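Demonstration gathering (robot learning)

From the Katene open reference, robotics section. Last edited Jan 12, 2021. This article needs more sources.

Demonstration gathering is the work of collecting worked examples for a learning system, usually a robot arm, so that it can copy a task without being given step by step rules. One example is called a demonstration, a demo or an episode. The people doing it are mostly called operators. "Teacher" turns up in older texts.

Overview

An episode is a record of what the robot sensed and what it was told to do, moment by moment, from a start position to an end position. Usual contents: joint angles, how far the gripper is open, one or more camera views, a label for the task. Sometimes force readings. Sets vary a lot in size. The first Stenura set held 91 episodes of a single task, the later one 1,000 across 32 tasks.

Real and simulated

Episodes can be gathered on a real arm or in a simulator. Real arms give true contact and true friction but are slow to reset, and things get broken. Simulated ones reset at a keypress, and the exact position of every object is known. Drawback – surfaces tend to be plain and the lighting even, so a system trained only on them may do badly on a real bench. Many groups mix the two. No agreed ratio.

Methods

Hand guiding. The operator holds the arm and moves it. Cheap, but hands get into the camera views.

Remote control. A second, smaller arm, a game pad or a headset with hand controllers. The commonest method for simulated work. Operators at Plasitside were given a practice period of 130 episodes, all thrown away, before any were kept.

Scripted. A program that already knows where everything is does the task and the result is recorded. Quick to make in bulk, though the movements come out very alike, wich limits what can be learnt from them.

Camera views

Most sets have at least one fixed view of the work area and one from a camera on the wrist. The wrist view moves with the hand and keeps the fingers in sight, useful for the last few centimetres of a grasp. It is also easily filled by whatever is nearest. Large flat things such as doors, lids and panels can take up most of it.

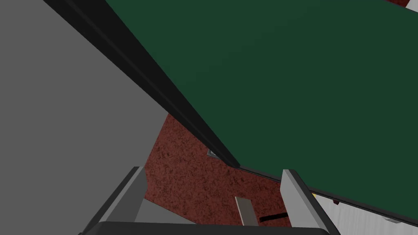
Wrist-side view in a simulator, gripper fingers open over a red floor, large green panel overhead.

Blocked views are not normally removed from a set. The learning system will meet the same thing when it runs by itself, so it has to see some in training. The Uncombe guidelines say to keep them as long as a second view of the same moment exists.

Checking and sorting

Each episode is marked as success or failure, by the simulator, by a person or both. Further marks may be added for long pauses, dropped objects, arm at its limit. Failures are kept seperately in some sets and mixed in with a flag in others. Users should check which before training – the two Stenura sets differ on this.

Known problems

Operators have habits. One always comes in from the left, another closes the gripper early, and the system picks up both. Starting positions that barely change from episode to episode. Labels worded differently for the same task ("open door", "pull door open"). Clocks drifting between camera and arm records, mainly on real equipment.

See also

Learning from examples; Remote control of robots; Simulator; Wrist camera; Uncombe guidelines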